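Moving to a smaller place, do I ditch the big dining table?

sointu_s
Posted 12/02/2022
ok so we're downsizing in August, 2 bedrooms, and the dining table is huge. Seats everybody at the holidays but that's maybe twice a year. Husband says sell it. I keep going back and forth. Anyone regret selling theirs?

toledo90
Sell it. We kept ours and it ate the whole room, ended up piled with mail. Got 200 for it in the end, should of done it before the movers charged us to haul it.

Oceane P
Disagree!! You can't get solid wood like that again for what you'd get selling it. Measure first. We thought ours wouldnt fit and it did, just pushed one side to the wall and used a bench. 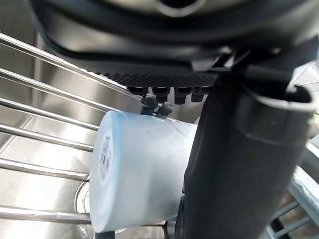
Also check if the leaves come out. Ours drops down to 90 cm wide without them and the leaves live under the bed.

toledo90
Under the bed is where I keep everything else lol. And a bench is fine til your mother in law has to climb over people.

sointu_s
No leaves, it's one slab. Legs unscrew though. New dining area is tiny, basically a corner of the kitchen.

Boonsong B.
One slab in a kitchen corner, no. Look at the Estetti folding one, or anything with a drop leaf. Had mine two years, hinges still good. Borrow a card table for the holidays.

Oceane P
Card table next to a folding table, different heights, gravy everywhere. No thanks

Boonsong B.
tablecloth. Never spilled a drop

sointu_s
Ha. My sister might take it, asking her tonight. That way we could still eat at it I guess, just at her house. Will measure the corner too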